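Kitchen arm build – pre-run safety checklist with inspection comments
Landley shared workshop, kitchen bay
Checklist revision: December
Applies to: the dishwasher loading build (Franka Emika arms, two-finger gripper)

Go through the list from the top before the first run of the day and again after anyone has changed the mounting, the wiring, the gripper or the control settings. Mark each line OK, FIX or N/A. A FIX in sections 1 to 3 means no powered motion until it is cleared. Comments under the items are from the last full inspection unless they say otherwise.

Section 1. Mounting and base

1.1 Base bolts tight, checked with the torque wrench, paint marks lined up – OK
Comment: One paint mark had worn off and was redone in yellow. The old marks are orange. Both colors count.

1.2 Mounting plate flat on its support, no rocking when pushed by hand – OK

1.3 Stand feet locked – OK
Comment: The lock on the rear foot is stiff. Press it with your shoe until it clicks, then pull on the stand to test it.

1.4 Nothing stored on or against the base – FIX, cleared same day
Comment: A toolbox was touching the base plate. Moved to the shelf by the door. Please leave it there.

1.5 Second arm parked and its brakes on whenever the first is being tested alone – OK

Section 2. Power and stop circuit

2.1 Emergency stop within reach of the operator's chair – OK
Comment: Cable is long enough to reach the chair but not the doorway. If you stand in the doorway to watch, someone else must be holding the button.

2.2 Emergency stop pressed once with the arm moving at low speed; arm halts and brakes engage – OK

2.3 Restart needs a deliberate reset at the controller – OK

2.4 Controller on its own outlet – OK
Comment: The kettle trips this circuit when it shares the outlet. Use the one on the other wall.

2.5 Dishwasher unplugged and water supply shut off at the valve – OK
Comment: The valve turns clockwise to close. The tag on it was unreadable and has been replaced.

2.6 Power cables off the floor where people walk – FIX, open
Comment: The extension cord still crosses the walkway behind the chair. A cord cover from Clorker is on order. Until it arrives, tape the cord down along its full length.

Section 3. Arm and cables

3.1 Joint covers in place, no cracks – OK

3.2 Cables follow the arm through its whole range without pulling tight – OK, with comment
Comment: Checked by hand guiding to the four corners of the work area. The loop near the wrist needs slack when the arm reaches low. Two ties were moved and one was cut off. Do not add ties without repeating this check.

3.3 Cables do not drag over the counter edge – FIX, open
Comment: There is some rubbing at the low position. A piece of split hose is on for now. A proper clip should replace it.

3.4 Connectors pushed home and latched – OK

3.5 Speed limit set to 60 percent or lower for any run with dishes – OK
Comment: The Issahaku scripts load at 80 by default. Change the value and read it back on the screen before pressing start. The default should be changed in the file itself, and this item stays on the list until it is.

3.6 Contact stop tested with the foam block – OK
Comment: Tested on the approach to the rack and on the way back up.

Section 4. Gripper and load

4.1 Fingers clean, pads not peeling – OK
Comment: Wipe with a damp cloth. Solvent lifts the glue on the pads.

4.2 Gripper closes and opens fully three times with no load – OK

4.3 Grip force set for mugs and not left over from another job – OK

4.4 Test mug held for one minute over the rack without slipping – OK
Comment: Use a mug with no chips. The gripper goes over the rack only, never over the counter glassware, while this check is on.

4.5 Release height low enough that the mug does not drop – OK
Comment: Release point was lowered a little after the November run. If a mug rocks on the tines, stop and teach the point again. 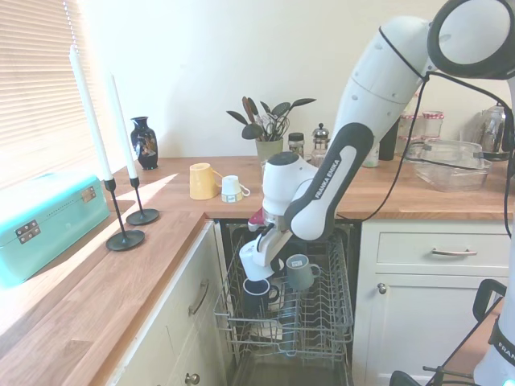

Can the loading program be used with the lower rack as well?
Only after the lower rack has its own taught points and its own pass through sections 3 and 4. The present points were set for the upper rack, and with them the arm has no safe path to the lower one.

Section 5. Dishwasher and rack

5.1 Door fully down and resting on its stop – OK
Comment: The hinge spring is weak on one side. Do not lean on the door or set tools on it.

5.2 Upper rack pulled out to the tape mark – OK
Comment: This is the most common cause of a bad placement. The rack rolls back a little if it is bumped. Look at the mark again before every run, including repeat runs.

5.3 Rack wheels seated in the rails – OK

5.4 No bent tines in the placing area – FIX, cleared
Comment: One tine was leaning inward. Straightened with pliers. The coating is still whole.

5.5 No knives or other sharp items in either rack during a run – OK

5.6 Dishes in the rack stable when the rack is nudged – OK

Section 6. Counter and surroundings

6.1 Pick area holds only the dishes meant for the run – OK, with comment
Comment: Mugs, cups and plastic tumblers are allowed. Real glass goes in only when the operator has agreed to it and eye protection is on.

6.2 Arm path clear of tall objects – OK
Comment: Run the path once at low speed with the gripper empty. Anything that was moved since the last run counts as a new object. The plotted path clears the window wall, but there is little room to spare with the elbow high.

6.3 Candles not lit – OK

6.4 Blinds set the same as when the vision points were checked – OK
Comment: Strong sun on the counter upsets detection in the early afternoon. If the blinds are changed, repeat the vision check in section 7.

6.5 Food and drinks kept out of the reach area – FIX, open
Comment: This comes up at every inspection. The end of the counter away from the arm is the place for them. A line of tape has been put down to show where the reach area stops.

6.6 Floor dry in front of the dishwasher – OK

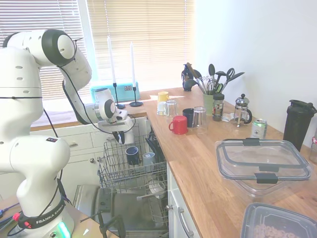 Arm over the upper rack, door down. Sections 5 and 6.

Section 7. Vision and software

7.1 Lenses wiped, brackets tight – OK

7.2 Calibration board read from both views, error inside the limit on the wall sheet – OK
Comment: The first reading was out. A bracket screw had backed off. Tightened, then read twice with good results.

7.3 Mug detection tested with one light mug and one dark mug – OK
Comment: Dark mugs are found less reliably against the inside of the dishwasher. The Zustden detector was set up with 172 labeled shots, and most of those show light cups. More dark ones are needed before the confidence limit is lowered. Leave the limit at 69 until then.

7.4 Program waits for operator confirmation before each pick – OK

7.5 Log file being written and the disk has space – OK

7.6 Correct program version loaded, matched against the label on the controller – OK

Section 8. People

8.1 Operator has read this list and has done the stop test personally – OK

8.2 Anyone else in the bay knows that a run is starting – OK
Comment: Say it out loud and wait for an answer. Headphones off.

8.3 No one reaches into the dishwasher while the brakes are released – OK
Comment: If a mug falls, press the stop first, then pick it up. This applies at low speed too.

8.4 Long hair tied back, loose sleeves rolled, lanyards off – OK

8.5 Children and pets out of the bay – OK

Section 9. Shutting down

9.1 Gripper empty and open
9.2 Arm moved to park position, brakes on
9.3 Controller shut down from the menu before the power switch is turned off
9.4 Rack pushed in, door closed
9.5 Broken pieces swept up and put in the metal bin, not the paper one
9.6 Faults written in the log with the time of day
9.7 Emergency stop left pressed

Comment on section 9: item 9.3 was skipped twice in the log and the controller took a long time to come back up both times. Wait for the screen to go dark.

Open items carried forward

2.6 Cord cover for walkway – waiting for delivery
3.3 Clip at counter edge – part still to be printed, hose stays on until then
3.5 Script default speed – edit and retest
6.5 Food and drinks – recheck at next inspection
7.3 More dark mug shots for the detector

Next full inspection in January, or sooner if the base is moved. Keep the signed paper copy in the folder on the side of the controller rack. Older revisions can be thrown out once their open items have been copied over.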